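흔들린 화면도 버리지 않고 가르친다, 신드홀름 팀의 '바르넨' 이야기

로봇 소식 | 집안일 로봇 | 3월

요즘 집안일 로봇 논문이 워낙 많이 쏟아져서 웬만하면 제목만 보고 넘기는 편인데, 이번 건 커피를 다 식혀 가면서 끝까지 읽었어요. 신드홀름(Sindholm) 연구실에서 내놓은 바르넨(Barnen)이라는 학습 방법인데요, 한 줄로 줄이면 '흐릿한 화면을 골라 버리지 말고, 얼마나 흐릿한지를 같이 가르치자'입니다. 말은 쉬워 보이죠? 저도 그렇게 생각했다가 부록까지 넘어갔습니다.

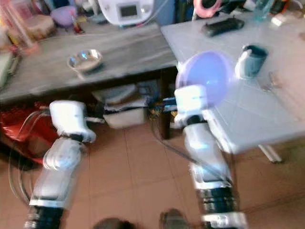
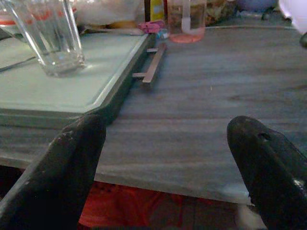

위는 두 팔이 탁자 쪽으로 뻗어 오른쪽 그리퍼가 연보라색 그릇을 잡고 있는 순간, 아래는 손목 카메라로 본 쟁반과 유리컵, 그 옆의 작은 갈색 막대 모양 물건.

집안일 로봇을 가르칠 때는 사람이 팔을 원격으로 움직여서 시범을 보이고, 그걸 카메라 여러 대로 찍어서 모델에 먹이는 방식을 많이 씁니다. 위에서 넓게 보는 카메라가 하나 있고 손목마다 하나씩 더 달리는 구성이요. 그런데 이 영상들이 생각만큼 깨끗하지가 않아요. 몸이 움직이면 넓은 화면이 통째로 번지고, 손목 쪽은 손가락이 화면을 크게 차지해 버리고, 조명이 어두우면 물건 윤곽이 배경에 묻히고요. 첫 번째 사진만 봐도 윤곽이 꽤 뭉개져 있는데, 그래도 그릇이 어디 있는지는 알아볼 수 있잖아요. 연구팀이 파고든 게 딱 그 지점이에요. 사람 눈으로 알아볼 수 있는 정보가 남아 있는데 왜 지우느냐는 거죠.

보통은 어떻게 하느냐 하면, 번진 프레임을 자동으로 걸러냅니다. 선명도 점수를 매겨서 기준 아래면 그냥 빼요. 문제는 로봇이 빨리 움직이는 구간이 통째로 빠진다는 점입니다. 팔을 뻗는 중간, 몸을 돌리는 중간이 사라지고 멈춰 있는 장면만 잔뜩 남는 거예요. 그렇게 배운 로봇은 물건 앞에서는 제법 차분한데, 물건까지 가는 길에서 자꾸 멈칫거립니다. 저도 예전에 시연 영상을 보면서 저 친구는 왜 중간에 생각에 잠기나 했는데, 데이터 쪽에 이유가 있을 수 있다고는 상상도 못 했어요!

바르넨은 프레임을 빼지 않습니다. 대신 카메라마다 매 순간 '지금 이 화면을 얼마나 믿을지'를 나타내는 값을 따로 계산해서, 영상과 함께 모델에 넣어 줘요. 넓은 화면이 번지면 손목 화면 비중이 올라가고, 손목 화면이 가려지면 반대로 갑니다. 여기까지는 비슷한 시도가 전에도 있었고 논문도 그걸 순순히 인정해요. 새로운 부분은 이 값을 사람이 정해 주지 않고, 조금 뒤 프레임을 얼마나 잘 맞히는지로 스스로 배우게 했다는 데 있습니다. 방금 본 화면으로 잠시 후의 손 위치를 잘 예측했으면 믿을 만한 화면이었던 거고, 못 맞혔으면 덜 믿을 화면이었던 거고요. 라벨을 붙일 필요가 없으니까 데이터를 모으는 사람 입장에서는 일이 하나도 안 늘어나요. (이 대목에서 제가 혼자 박수를 쳤습니다.)

데이터는 쿤시데(Kundside)라는 시범 모음에서 가져왔습니다. 양팔로 살림살이를 다루는 시범이 2,394개 들어 있고, 촬영한 집은 12곳이에요. 일부러 치우지 않은 집에서 찍었다는 점을 팀이 꽤 자랑스러워하더라고요. 탁자 위에 그릇이랑 컵이랑 병이 뒤섞여 있고, 바닥 쪽에도 수납함 같은 게 있고, 그런 상태 그대로요. 저는 이 선택이 마음에 들었어요. 하얀 실험대에 컵 하나 딱 올려놓고 찍은 영상을 너무 많이 봐서 그런지, 물건이 많은 탁자를 보면 괜히 반갑습니다. 우리 집 식탁도 사실 그쪽에 가깝고요.

시범 종류는 그릇 옮기기, 컵을 쟁반에 올리기, 작은 물건 집어서 한쪽으로 모으기처럼 단순한 것들입니다. 문을 열거나 옷을 개는 긴 작업은 없어요. 그 대신 같은 작업이라도 물건 위치와 주변에 놓인 것들을 계속 바꿨고, 두 팔 가운데 어느 쪽을 쓸지도 시범 보이는 사람이 그때그때 정하게 했다고 합니다.

자, 그래서 결과. 팀은 학습에 쓰지 않은 배치로 1,000번을 돌렸고 바르넨을 쓴 로봇이 701번 성공했습니다. 프레임을 걸러내는 기존 방식은 같은 조건에서 절반을 겨우 넘겼고요. 흐린 프레임을 그냥 다 넣고 아무 처리도 안 한 쪽은 그보다도 낮았습니다. 저는 이 마지막 비교가 제일 궁금했는데 빼먹지 않고 넣어 줘서 고마웠어요. '다 넣으면 알아서 배우겠지'가 통하지 않는다는 걸 보여 준 셈이니까요.

성공 기준도 적어 둘게요. 물건을 집어서 정해진 구역에 놓고 손을 완전히 떼야 성공입니다. 놓다가 쓰러뜨리면 실패, 옆 물건을 건드려 밀어내도 실패예요. 두 번째 조건은 생각보다 까다로워요. 좁은 틈으로 손가락을 넣어야 하는 배치에서는 목표물을 잘 옮겨 놓고도 옆에 있던 걸 밀어서 점수를 못 받은 경우가 제법 나왔다고 하네요. 다시 시도하는 건 허용했는데, 사람이 손을 대면 그 회차는 무조건 실패로 쳤습니다.

논문 저자 가운데 한 명인 샤자드 막시(Shahzad Magsi)에게 메일로 몇 가지 물어봤는데 답이 금방 왔어요. 제일 먼저 물은 건 역시 투명한 물건이었습니다. 두 번째 사진에 나오는 유리컵처럼 뒤가 다 비치는 것들이요. 막시는 이렇게 답했습니다. "투명한 컵은 여전히 어렵습니다. 신뢰도 값이 해결해 주는 건 화면이 나빠졌을 때의 문제예요. 유리는 화면이 아주 선명해도 헷갈립니다. 모델이 자신 있게 틀리는 경우가 그쪽에서 제일 많이 나왔어요." 자신 있게 틀린다니, 듣기만 해도 컵이 걱정되죠.

얇고 납작한 물건은 어떠냐고도 물었습니다. 이건 오히려 좋아졌대요. 탁자에 붙어 있는 작은 물건은 넓은 화면에서 몇 점 안 되는 크기로 보이니까 결국 손목 화면이 중요한데, 바르넨이 가까이 갈수록 손목 쪽을 믿도록 배웠다는 겁니다. 누가 그렇게 하라고 시킨 적은 없고요. 논문에 신뢰도 값이 시간에 따라 어떻게 변하는지 그린 그래프가 있는데, 손이 물건에 다가가면서 두 선이 서로 자리를 바꾸는 모양이 꽤 예뻐요. 저는 이 그래프 하나만 따로 저장해 뒀습니다.

계산 부담도 궁금하실 텐데, 신뢰도를 계산하는 부분은 작은 망 하나를 덧붙인 정도라서 로봇에 이미 실린 컴퓨터로 돌렸다고 합니다. 학습 시간은 늘어났는데 팀이 정확히 얼마라고는 적지 않았어요. 다음 판에는 표로 넣어 주면 좋겠습니다.

아쉬운 점도 있어요. 우선 시험한 집이 전부 시범을 찍은 집이에요. 배치는 새로 바꿨지만 탁자도 바닥도 조명도 로봇이 한 번쯤 본 것들이죠. 처음 가 보는 집에서 어떨지는 이 숫자만으로 알 수가 없습니다. 막시도 그 부분은 인정하면서, 다음 실험은 처음 가는 집으로만 잡고 있다고 했어요. 또 하나는 로봇 기종이 한 가지라는 점. 카메라 높이나 팔 길이가 달라지면 신뢰도 값도 다시 배워야 할 것 같은데, 얼마나 다시 배워야 하는지에 대한 실험은 없었습니다.

그리고 이건 순전히 제 취향인데, 실패 영상을 더 많이 공개해 줬으면 해요. 지금 올라온 건 성공한 장면이 대부분이고 실패는 짧은 모음 하나예요. 그 모음이 제일 재미있고 배울 것도 제일 많았거든요. 그릇을 잘 들어 올려 놓고 내려놓을 자리를 못 찾아서 한참 허공에 머무는 장면이 있는데, 보면서 저도 모르게 '거기, 거기 놔!' 하고 말을 걸었습니다.

코드는 몰렐(Mollel)이라는 이름의 저장소로 공개한다고 해요. 제가 이 글을 쓰는 지금은 신뢰도 계산 부분과 학습 설정 파일만 올라와 있고, 평가에 쓴 배치 목록은 아직 없습니다. 쿤시데 데이터는 집주인들에게 한 번 더 확인을 받고 있어서 전부가 한꺼번에 나오지는 않을 거라고 하고요. 집 안을 찍은 영상이니까 이건 천천히 하는 게 맞다고 봅니다. 먼저 공개되는 건 탁자 위 작업 위주라고 들었어요.

직접 돌려 보실 분께 하나만 말씀드리자면, 설정 파일에서 예측 간격을 너무 짧게 잡지 마세요. 논문 부록에 나오는데, 바로 다음 프레임을 맞히게 하면 어떤 화면으로든 대충 맞혀 버려서 신뢰도 값이 전부 비슷해진대요. 저도 작은 데이터로 흉내를 내 봤다가 두 선이 나란히 누워 버리는 걸 보고 한참 헤맸는데, 간격을 늘리니까 그제야 갈라지기 시작했습니다. 제 실험은 장난감 수준이라 수치는 안 적을게요.

새 집 실험 결과가 나오면 이어서 쓰겠습니다. 막시에게 유리컵만 따로 모아서 시험해 볼 생각은 없느냐고도 물어봤는데, 답장에는 "컵을 더 사야 합니다"라고만 적혀 있었어요.

태그: 양팔 로봇, 모방 학습, 손목 카메라, 바르넨, 쿤시데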